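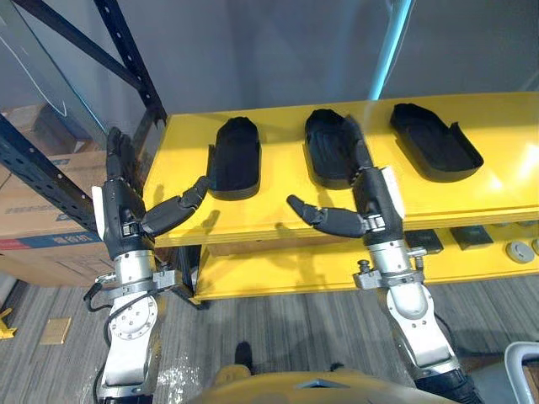
Robot Cell Technician, Ambammont Line – Estitz

Estitz is hiring a technician to set up and look after one two-armed cell with five-fingered hands, working at a yellow shelving unit with black molded trays.

Duties
1. Check wrist bolts and cable loops on both arms before each shift.
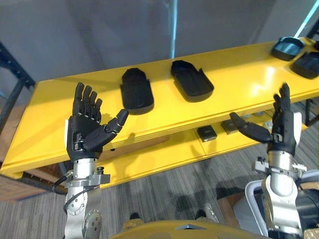 2. Re-teach tray positions after any move of the shelving, and log the offsets.
3. Keep the parts bin within reach – the right arm works over its rim. 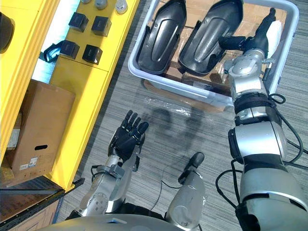
Estitz Cell Maintenance, hiring lead

Shifts run 7 hours. Apply by 10 October 2021.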